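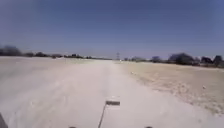 Does a magnetic charging cable earn its price?

Andwood sent out its spring price list in January, and the item getting all the attention is the Ulasix, a braided cable with a magnetic tip that snaps onto a small plug you leave in your phone. The pitch is that your charging port will last for years longer. I'd like to see some proof of that before I spend a dime.

The box says "up to 8 times the life of an ordinary cable." Which ordinary cable? I wrote to Andwood and got a nice reply that repeated the line from the box. No test report, no number of bends, nothing about how the plug holds up once it has ridden around in a pocket full of lint.

Naveen Rajput bought two of them last fall and has been using one at his desk and one in his truck. The desk cable is fine. The truck cable lets go whenever he hits a rough patch, and he has come home more than once with less charge than he left with. He also points out that the plug sticks out just enough to snag on a case. Liv Forsberg likes hers and says she'd buy it again, though she only charges at night, on a shelf, where any cable would do well.

Then there's speed. Fast charging works only with the Kandpal wall adapter, sold separately, and the small print on the back flap says so in gray on white. With the charger you already own you may get plain old slow charging. Data transfer gets one mention on the front and no speed anywhere.

If your port is already loose, clean it out with a wooden toothpick (phone off, go easy) before you buy anything. If you still want the magnet, keep the receipt, try it for a week in the place you charge most, and check whether the tip gets warm. Andwood takes returns for 3 weeks, opened or not, but you pay the postage.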